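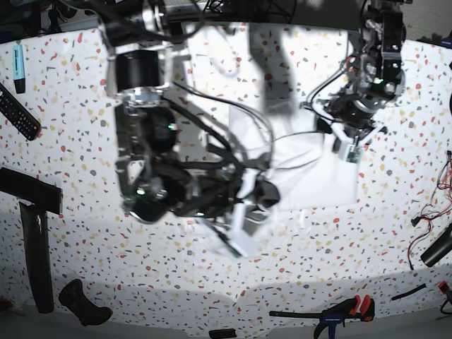 Supper club, round two

Quick one before I forget everything. September supper club is done, feet hurt, kitchen smells of fish sauce and I'm fine with that.

Menu first as people keep asking. Apinya Wattanapong did the green papaya salad and the pork, I did rice, the cucumber thing and dessert. She got the palm sugar from Somboon, the little grocery in Grodport behind the bus depot. Go early. They were out of makrut lime leaves by 4 last time and I had to drive home with nothing but a bag of chilies.

The pork — marinate overnight, don't cheat. I cheated in the spring and it was bland. Garlic, white pepper, cilantro root if you can get it (stems if you can't), soy, a spoon of the sugar. Grill hot. Slice thin.

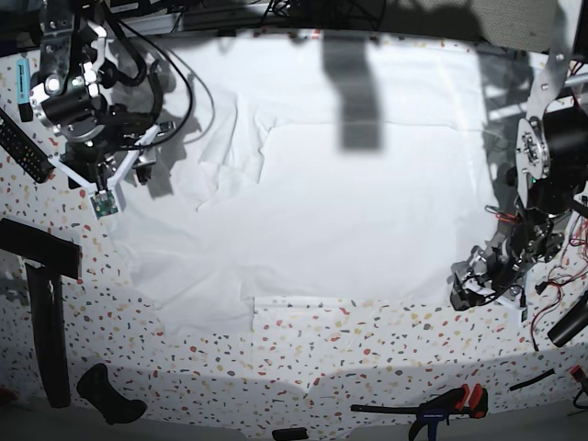 Rice was my job and I made too much again. Still eating it. Fried rice for lunch, fried rice for dinner, tommorow probably rice soup. No complaints except from the kids.

Money, for anyone thinking of doing their own. Groceries came to 575, and 130 of that was pork and shrimp. More than I wanted. Borrowed the big grill so that was free, and Prernel gave us a decent price on the folding chairs. Two came back wobbly, they didn't charge.

Dessert was the weak spot. Coconut custard, didn't set in the middle, too much coconut milk I think or I pulled it out early. 56 minutes and still wobbling. Served it in cups with a spoon and called it pudding. People had seconds so whatever.

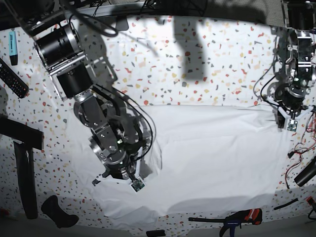
Next one I want less frying and more stuff made the day before. Maybe a curry. Apinya wants to do noodles for everybody, which, no — not on four burners. We'll fight about it.

Also if you left a blue casserole dish with a lid, I have it. And somebody went home with my good tongs. Would like those back before we do the Flurkia picnic, recipe for the cucumber thing goes up when I find the peice of paper I wrote it on.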